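Stop Apologizing for the Gift Card

17 November 2021

Every December the same argument comes up in my family and probably in yours. One side thinks a present has to be an object, chosen in a store and wrapped at home. The other side would be happy with an envelope. I used to be on the first side. I have moved over, and I think more people should.

Part of what changed my mind was the hamper. Last year I ordered the mid-size one from Tarkley for my aunt and uncle. It had two jars of chutney, crackers, a candle, a box of chocolates and a lot of shredded paper. They thanked me for it. In the spring I found the chutney at the back of their cupboard with the ribbon still on the lid. They don't like chutney. I knew that, or I would have known it if I had thought for a minute, but the hamper was easy and it looked generous. 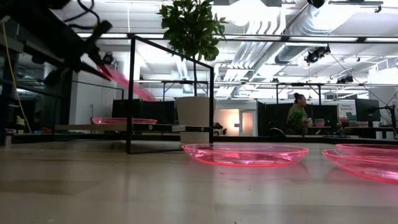
What a hamper really pays for

Look at the contents list on any gift set and price the items one by one. You can do this on your phone while you wait for the kettle. The basket, the bow and the paper take a good share of the money, and most of the rest goes to things the person would never put in a shopping cart. Sostow sells a beauty box with a hand cream I like. I would rather have the hand cream, in the large tube, and skip the bath salts. I don't own a bathtub.

A gift card for the same amount lets the person get the large tube. It can also go toward a pair of winter boots or a week of groceries, and I don't see why groceries should be embarrassing. When I was first renting on my own, a supermarket card was the best thing I got all year. I bought coffee, laundry soap and a chicken.

The usual complaint is that a card shows no thought. I think it depends on the card. One for a store the person never visits shows very little. One for the garden center where they spend every free morning shows that you were paying attention. The same goes for a sweater, and the sweater is harder to exchange.
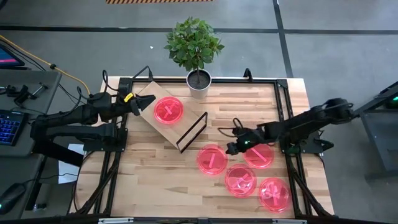 Where I still buy objects

I make two exceptions. Small children want something to open, and a card means nothing to a four-year-old. And if you see a thing in July and know at once who it is for, buy it and hide it in a closet. Those presents tend to be good ones.

I also keep a few rules about cards. Check the expiration date and the fees before you pay. Avoid cards that only work online if the person doesn't shop online. Put it in a real card with a few lines written by hand, and write more than your name. Don't leave an odd amount on it because you had a coupon. My cousin once got a Renderum card with $7.29 on it and spent longer trying to use it up than she did enjoying whatever she bought.

I said most of this in a shorter column last month and got some mail. The replies were split, and the ones against me were better written.
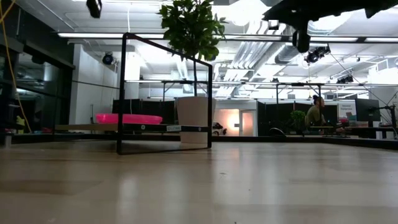 Andreadis wrote that a card tells both people exactly what the present cost, and that this spoils it, because half the pleasure of a gift is not knowing the price. Fair enough. I do know the feeling of opening an envelope, seeing the number and working out whether I gave as much back. But I have done the same sum with scarves and candles. Most of us have a good idea what a candle costs.

My aunt and uncle are getting a card for the bakery on their street this year. I have already bought it, and I will write them a proper note to go with it.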